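From the Workshop Table: Boards, Pegs and Small Round Things

Dear members,

It was a full month for the Sellcombe puzzle and board group, and I am writing this part of the newsletter in place of Elli Kiiskinen, who is visiting her family until the end of August. Please forgive me if my sentences are more stiff than hers.

First, the matter of the pegboards. At the last meeting, Phúc Khổng brought up again the question of how tight a peg should sit in its hole. We have discussed this before and I think we will discuss it again. Phúc prefers a close fit, so that the peg stays when you turn the board over. Hui-mei Tsang makes her boards mainly for small children and for older people with stiff hands, and she wants a peg that drops in with almost no help. We tried both kinds during the evening. My own opinion is somewhere in the middle, but I notice that when I am tired I always reach for Hui-mei's board.

What I learned is that the top edge of the hole matters more than I believed. If you leave it sharp, the peg catches even when the hole is wide enough. Two turns with a countersink by hand, very light, and the same peg goes in without any trouble. Do this before painting. I did it after painting, on a board for my nephew, and I had to paint the whole front again.

Second, colors. Several of you asked if it is better to have every piece in a different color or to keep all of them the same. Pui-shan Lu has made both. She says that many colors are nice to look at, but then people match by color and stop looking at the shape. With pieces of one color on a light board, the eye must find the outline, and the game becomes slower and more interesting. I was not sure about this until I played with her plain set on Sunday. I put a piece in the wrong place three times — and I had drawn some of those outlines myself!

For the outlines, a thin printed line is enough if the board is pale. Pui-shan prints hers on paper first, cuts a window, and rubs the line through with a soft pencil before she goes over it with ink. The ink needs a full night. Please do not put varnish over it the same evening, even if it feels dry to your finger.

Blue was the favorite this time, and I think we used up all the blue paint in the cupboard. If somebody passes by Inthorpe and can pick up a small tin, I will pay it back from the tea money.
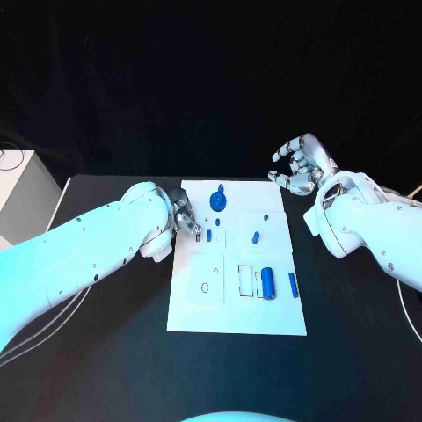 Round pieces gave us the most work, as always. A disc with teeth is pretty, but every tooth is a place where the paint collects and where a file must go. Hui-mei advises to cut the teeth a little shallow and leave them so. If the disc should turn on the board, give it a washer underneath, a thin one, and do not glue anything until you have turned it many times with your hand. A short peg near the rim makes a good handle, but set it deep, because this is the part that everybody pulls.

Some practical notes to finish. The box of offcuts under the window is free for all, please take. The marking gauge with the brass screw is missing again, and if it went home in your bag by mistake, nobody will ask questions. Pui-shan Chuang has offered to show how she cuts shallow recesses with only a chisel and a router plane. She can take two people at a time, so write your name on the sheet by the door. Bring a piece of flat board and a pencil, and come at seven if you can — she likes to start while there is still daylight on the bench.

Elli will write to you again next month.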